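Sedulell: who came back for the sequel

README for version 5

Hi! This is a table of movie sequels and the cast members who did or didn't return for them. I started it after an argument in the lobby of the Proveck, my local second-run theater, over whether a fourth movie in a series ever keeps its whole lead cast. I still can't settle that one, but I did end up with 912 rows, so here they are for anybody who wants them.

What's in it

One row is one role in one sequel. If a character shows up in three follow-ups, that's three rows. The main file is sequels.csv, and there's a smaller one called recasts.csv that only covers roles where somebody new stepped in (I kept looking those up separately, so I split them off).

The columns you'll probably care about:

series_key: my short name for the series, all lowercase
entry: 2 for the first sequel, 3 for the next, and so on
role: the character name as credited
status: returned, recast, dropped, voice_only or cameo
billing: order in the closing credits, blank if the credits are alphabetical
gap_years: whole years between the previous release and this one
note: whatever I felt like writing down

The note column is a mess. Some of it is useful ("same actor, uncredited, one phone call"), and some of it is me complaining about wigs. Please don't train anything on it without reading a few first.

Where it came from

I watched the end credits and typed. For series I couldn't get on disc I used the printed programs and press kits in the Vollar box, a big carton of theater paperwork I bought at an estate sale in Rudd. The kits are great for billing and pretty bad for cameos, because studios like to keep those quiet. Rows from the box have src set to vollar, and everything else says credits.

Release years are for the first public run in the US. Festival showings don't count. I went back and forth on that one for a long time and I may change it again!

How I decided things

A cameo is a returning role with no more than a scene or two. Flashback footage from an older movie is dropped, even if the face is on screen for ages, since the actor didn't come back to work. Prequels are out unless they were sold with a number in the title. TV spin-offs are out, period.

Kid roles that got aged up are marked recast, which annoys people. I get it. Filter on age_jump if you'd like to leave them out.

Known problems

Horror is way over-represented. I like horror, the Proveck shows a lot of horror, and it makes a lot of sequels, so there you go.

Billing is shaky for anything before the early eighties. I've fixed plenty of those by hand and I'm sure there are more.

Two series share the key "night" in version 4 and older. If you joined on that, please download again.

gap_years can be 0 when two sequels were shot together and came out in the same year. That's correct, don't drop them.

Loading it

Plain UTF-8, comma separated, quotes around anything with a comma inside. Spreadsheet programs love to turn one series key into a date, so import that column as text. The file small.csv has the first 200 rows if you only want to poke at it.

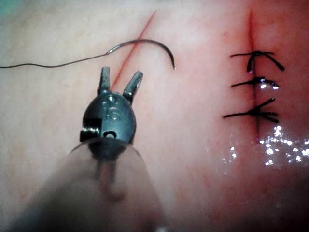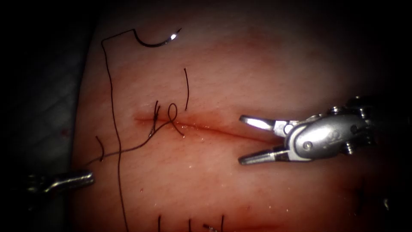
Terms and corrections

Use it for whatever you like, including paid work. A mention of Sedulell is nice but I won't chase you for it. If you spot a wrong row, send me the series_key, entry and role, plus where you saw the right answer. Screenshots of credits are perfect. I go through the corrections in July and put them all in at once, so if yours isn't in yet, hang tight.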